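Blog > Watching and Listening > Breakfast shows

I have had the morning show on in the kitchen for years, mostly for the weather and the clock in the corner of the screen. In June the regular co-host left and Dagim Moges took the chair. I had only heard him on the radio before, doing the late sports call-in on Vumov, so I was curious how he would handle a cooking segment at 7:40 in the morning.

The first week was rough. He talked over the traffic reporter twice and he read one of the sponsor lines as if it were a question. He also called the Proretti bridge the Peretti bridge, and the station got letters. He read a couple of them out the next day and said the name correctly each time, slowly, which I thought was a fair way to deal with it.
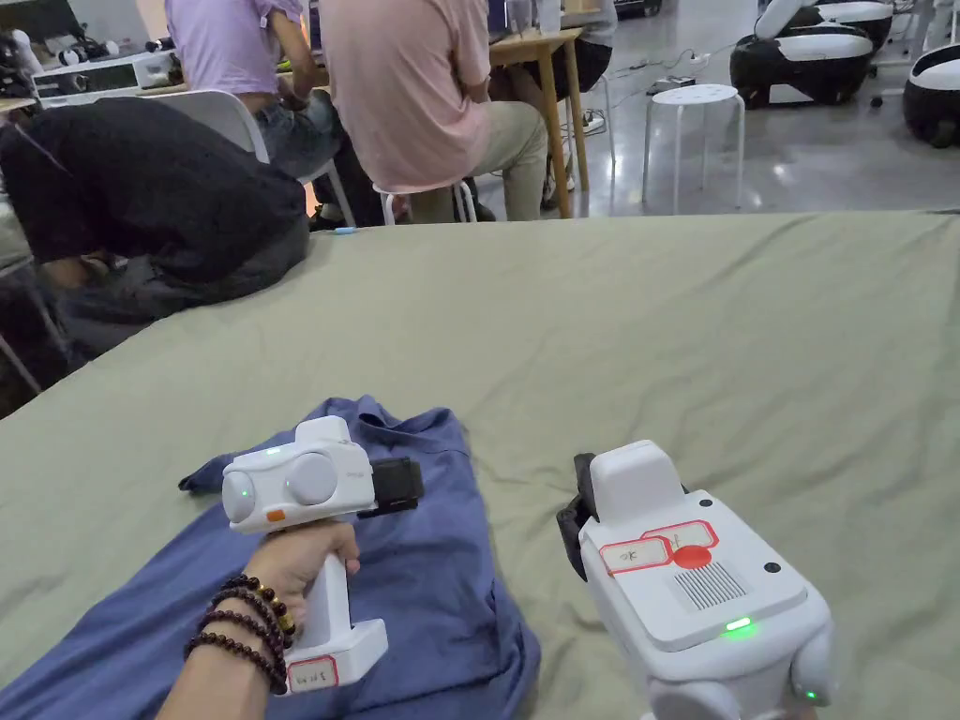 By the third week he had settled down. Radio people tend to fill every gap, and on television you can let the guest sit there and think. He did that with a retired bus driver who had driven the same route for 37 years. There was a long pause after one question and he left it alone. The answer was the best thing on the show that month.

I can't say I like all of the changes. The book segment is down to four minutes and it now comes after the second weather, when I am usually looking for my shoes. The new theme music is too loud. They have also started a phone vote every morning. One of them was on whether toast should be cut in triangles, and 872 people voted. Triangles won.
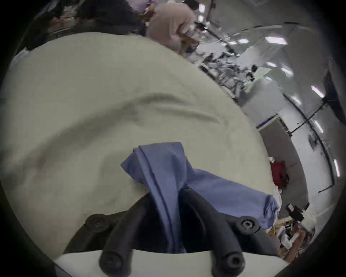 The other thing I wanted to mention is the live broadcast from the Gebremichael Theater. I got a ticket through the station's drawing. The place holds 2,000 and it was close to full, at six in the morning, with people in coats drinking coffee from the lobby. You don't see much of the show when you are there. The hosts have their backs to you half the time, and during the ads a man with a headset tells you when to clap.

Moges came down to the front row in one of the breaks and talked to people for a few minutes. He is shorter than he looks on screen. The band was Zoltivex, who played two songs, and only the second one went out on air. I was home again by 9:20 and watched the recording to see if I was in it. I was, for a second, looking at the ceiling.

Comments

marlene_k
I miss the old book segment too. Four minutes is barely enough to say the title.

Pete in the valley
He was better on radio. I listened to that call-in for years and the replacement is no good.

tallgrass20
Which song did Zoltivex play that didn't make it on air? I only saw the slow one.

Pete in the valley
Agree about the theme music. I mute it.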